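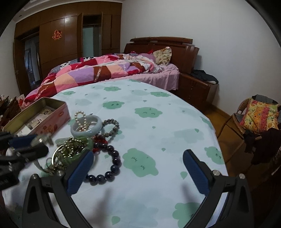
Según Jarrah Kingi, una pinza de mano en un dormitorio no demuestra nada que no demostrara ya un brazo en un laboratorio, y quien diga otra cosa debería traer números. Estamos bastante de acuerdo, y por eso abrimos esta convocatoria.

Gisarthorpe busca participantes para la segunda fase de Trarkia, un estudio sobre manipulación de objetos pequeños enredados entre sí. La primera fase reunió 900 demostraciones en domicilios y dio un resultado que se ha citado con más alegría de la que merece: la política entrenada con ellas mejoró a la de referencia en 12 de las 13 tareas. Las tareas las elegimos nosotros. Los evaluadores sabían qué política estaban puntuando. No nos parece suficiente.

Queremos repetir la medida con personas ajenas al grupo. El material sigue siendo el de cualquier mesa de casa, y ahí está la dificultad. Un reloj con correa metálica extensible, al lado de pulseras de cuentas y cordones finos, se puede coger de muchas maneras, y dos operadores con sendas pinzas rara vez eligen la misma. Sospechamos que parte de la mejora publicada viene de esa variedad y parte, simplemente, de que los operadores eran buenos. La segunda fase debe separar ambas cosas.
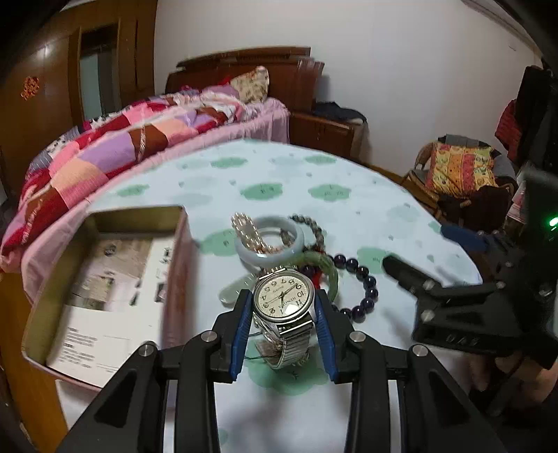

Pedimos disponibilidad para cuatro sesiones de tarde y paciencia con las repeticiones. No hace falta experiencia en robótica; quien haya trabajado en Brandes o en Stident debe indicarlo, porque irá a un grupo aparte. Las instrucciones serán mínimas: si el objetivo es un reloj metido entre las puntas azules de la pinza, con la esfera casi boca abajo, no diremos si conviene girarlo antes o después. Los intentos fallidos se conservan y se pagan igual.

No prometemos un resultado positivo. Los datos se publicarán también si la mejora desaparece.

Solicitudes: carta breve a Carleen Cosgrove, con indicación de la mano dominante. Dudas sobre el protocolo: Muammer Gündoğdu.

Imprimir | Enviar por correo electrónico

Última actualización: agosto de 2019

Convocatorias relacionadas
Trarkia, primera fase: nota metodológica y correcciones
Evaluadores externos para pruebas a ciegas
Técnico de calibración, media jornada
Seminario de abril: qué mide una tasa de éxito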